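4.2 Rebranding and repeat orders among small stationery makers

Trade writing on handmade cards tends to assume that a new logo brings in new buyers. We found little to support this. Of the 82 shops that stocked Galto cards before and after the redesign, 38 raised their July order, but 20 of those had also been given a longer time to pay. Figure 3 goes with this section.
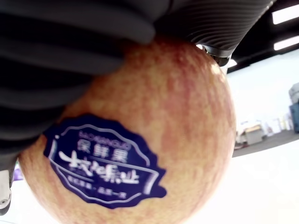

Scented and textured papers are said to sell because shoppers handle them. Pretorius makes this claim for its clove-flecked line, and its sales sheet leans on words like "grip" and "feel." Touch is a loose term, though. Ridged fingers closed on an apple, as in the first panel of Figure 3, are touching it, and that says nothing of whether anyone would pay for the apple. Shop owners in Erkville gave us much the same answer about cards. 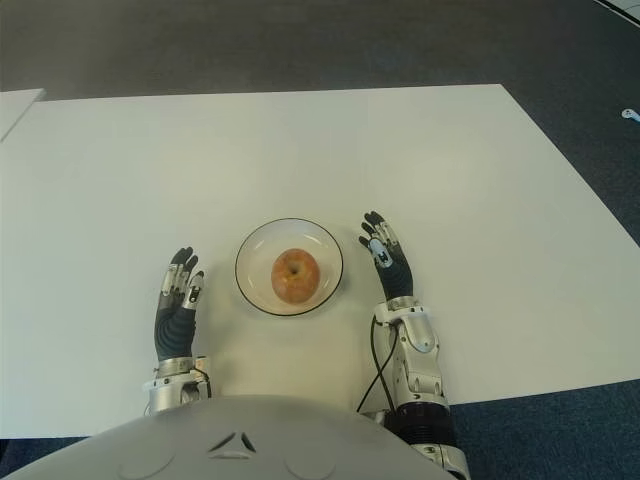 Display was the second claim we doubted. Kendia told its stockists to clear space around each holiday set and let the paper do the work. A clear glass plate on a white table, as in the second panel, has all the space it could want and still lets the tabletop show through. Plain cream cards on pale shelves had a similar problem – owners moved them to darker stands when we asked what they would change.

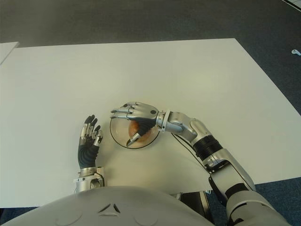
None of this shows that redesign is wasted money. Karabo Tshabalala, who coded the 400 order slips with us, reads the Galto numbers more kindly than we do. Our own view is that payment terms and the new look arrived too close together to be pulled apart, and the makers' own reports do not try.

Figure 3. Panels 1 to 3, in order of appearance.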